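Home Talks Handouts Archive Contact

Print this page | E-mail this page

Holding a color in molded plastic: speaker notes

Ermelinda Sequeira
Process group session, September

Slide 1. Title

Talk runs 40 minutes with questions at the end. Handout has the tolerance tables, so do not read them out. Ask for the room lights to stay on. The chips go around during slide 4 and people have to be able to see them.

Say at the start what is covered: opaque colors in polypropylene and polyethylene, injection molded, colored at the machine with masterbatch. Clear and tinted parts are left out. So are metallics, which need multi-angle measurement and their own session.

Slide 2. What the customer sends

Most color jobs begin with one of these: a printed swatch, a part from another supplier, a reference number from a color system, or a phone photo. The first is on paper, the second is of unknown age, the third refers to ink or coated stock in most cases, and the fourth carries no usable color information at all.

Get a physical standard before any matching work starts. It should be plastic, preferably the same polymer, with the same texture as the finished part. If the customer has only a paper swatch, the first deliverable is a molded plaque that the customer signs. From then on the plaque is the standard and the swatch goes in the folder.

Mention the Jacobs job. The swatch was a satin paper and the part was a fine matte texture. Everyone argued over the pigment for 2 rounds of samples. The pigment was fine. The matte surface scatters more white light back to the viewer and makes a deep color look paler and grayer. Once the plaque was molded against the textured insert, the argument stopped. 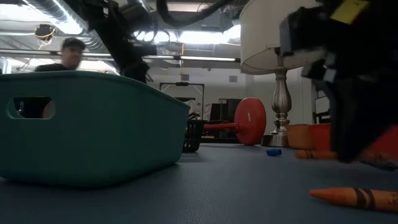 Slide 3. Where the color comes from

Masterbatch is pigment dispersed at high loading in a carrier resin. Let-down ratio is the amount of masterbatch per amount of natural resin. We run most opaque colors at the supplier's recommended ratio and change it only with a written deviation.

Points to make:

Carrier should match the base resin, or at least melt at a lower viscosity. A stiff carrier in an easy-flowing resin leaves streaks near the gate.

Natural resin is not colorless. Polypropylene runs slightly milky and polyethylene more so. Lot changes in the base resin can move a pale color more than a lot change in the masterbatch does.

Titanium dioxide does the hiding. When a part looks thin or see-through at the ribs, the first question is the white loading. Adding more of the colored pigment makes it darker and often leaves the opacity problem where it was.

Blue-green shades deserve a separate remark. They are normally built from phthalocyanine blue and green with white. Phthalo pigments are strong, cheap and lightfast. They also act as nucleating agents in semicrystalline polymers, so the part shrinks differently from the same part in red or natural. A lid that fits a body in one color may be tight or loose in another. If the customer wants a range of colors from a single tool, the dimensional trial has to include the phthalo colors. Do this before the steel is finished.

Question that always comes up: can the tool be cut to a compromise size? Yes, if the fit allows it. Otherwise use a nucleated base resin for the whole range, so that every color starts from the same crystallization behavior.

Slide 4. Looking at it

Pass the chips around now. Pair A matches under the ceiling lights and does not match at the window. Pair B matches at both.

Metamerism: two samples with different reflectance curves can give the same visual response under one light source and a different response under another. It is a property of the pair and cannot be assigned to a single sample. The usual cause is a match made with different pigments from those in the standard.

Visual check procedure as we run it:

Light booth with daylight, store light and home light. Warm the lamps up first. Gray interior, nothing else in the booth. Samples edge to edge with no gap, then swapped left to right. Observer wears a gray coat or at least nothing bright. Observers are tested for color vision before they are allowed to sign.

Limit the viewing time. Staring at a saturated sample fatigues the eye and the next sample is judged wrong. Look away at the gray wall between samples.

Note for myself: someone will say their eyes are good enough without the booth. Hold up pair A.

Slide 5. Measuring it

Two instrument geometries matter here. Sphere instruments light the sample from all directions and can include or exclude the gloss. Directional instruments light at one angle and read at another, and are closer to what a person sees. On a smooth glossy part the two give different numbers for the same sample. Neither is wrong. State the geometry on the report every time.

We moved to a Stametti bench unit for the lab and kept the handheld on the floor. The handheld is used to compare against a stored standard on the same instrument. Readings from the handheld are not sent to customers. Agreement between instruments is never as good as repeatability on a single one, and a tight tolerance can disappear entirely into the difference between them.

Sample handling:

Let the part cool fully. Many pigments, reds and oranges in particular, shift with temperature and shift back. We wait 90 minutes after ejection before a reading counts for release. Start-up checks on warm parts are allowed if they are compared with earlier warm parts at the same interval.

Measure on a flat area with full wall thickness. If the part is thin, back it with the white tile and record that. Take the average of several positions. Wipe off mold release first.

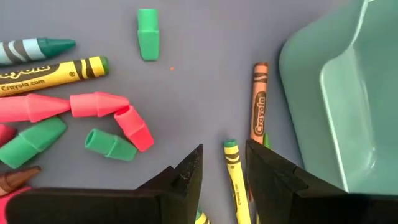 Slide 6. Writing a tolerance

A single total color difference is easy to write and poor at describing what people object to. A shift toward dirty or gray is rejected sooner than an equal shift in lightness. On neutrals, a small hue shift shows immediately, where the same shift in a saturated yellow would pass.

Use separate limits for lightness, chroma and hue, or use one of the weighted formulas and name it. Do not write "Delta E" on a drawing without saying which equation. The older and newer ones give very different values for saturated colors, and a supplier is entitled to choose whichever is convenient if the drawing is silent.

Limits should come from samples. Mold a ladder of plaques that step away from the standard in each direction, have the customer mark the last acceptable one, then measure it. The Pralliteck ladder is on the back table. It had 18 plaques and the customer sorted it in a single sitting. The limits that came out were wider in lightness than the drawing asked for and narrower in hue. Scrap on that part fell after the drawing was changed, with no change to the process.

Pause here for questions on formulas. Keep it short. Anyone who wants the math can take the reading list.

Slide 7. Drift during a run

Causes in the order I check them:

Feeder. Hopper low, material bridging, static holding pellets on the wall, or screw wear in the doser. Catch a timed sample and weigh it.

Regrind. Regrind has been through the barrel before and carries its full pigment load. If the doser meters against total throughput, every addition of regrind darkens the part. Set it to meter against natural resin only.

Residence time and melt temperature. Organic yellows and some reds lose strength when held hot. Compare the first parts after a stoppage with parts from the steady run. If they recover, purge for longer after stops and leave the recipe alone.

Back pressure and screw speed. Poor dispersion shows as specks or as weak color. Raise back pressure in small steps and log each one. Too much shear raises the melt temperature and brings back the problem in the previous item.

Mold surface. Texture polishes with use, most quickly near the gate and on sliding faces. The part becomes glossier and the color reads deeper. The masterbatch gets blamed for this regularly. Keep a gloss reading alongside the color reading and the cause is visible in the log.

Slide 8. Changing supplier

Vovel case. The existing masterbatch supplier withdrew a yellow and the replacement from Vovel measured within limits on arrival. Under store light it was visibly greener. The match had been approved on daylight numbers only.

What we changed afterward: approval now needs readings under all three illuminants used in the booth, plus an overlay of the reflectance curves. Ask the supplier to disclose pigment type by chemical class. Most will do so under a confidentiality agreement. Exact formulation is not needed.

Also ask for the food contact and toy safety statements on the new formulation, even if the old one had them. They do not carry over.

Slide 9. Keeping the standards

Master plaques: foil bags, dark cabinet, cool room. Working plaques: replaced on schedule, never cleaned with solvent. Each one carries resin grade, masterbatch lot, machine, date and signature on the back. Write on a label. Marker ink migrates through polyolefin and will show on the face in time.

Plaques yellow with age even in the dark, from the antioxidant package as much as from the polymer. Measure masters against their original reading once a year and retire any that have moved. If a master has moved, the numeric data is the standard until a new plaque is signed.

Slide 10. Questions

Leave the ladder and the chip pairs out on the table. Collect the chips before people go. Pair A went missing last time and had to be molded again from retained masterbatch.

Spare material if there is time: effect of glass filler on chroma, use of carbon black in sortable packaging, and why a black part fails on blue undertone.

Handout: tolerance tables, booth checklist, reading list.

Print this page | E-mail this page

Previous talk Next talk Back to archive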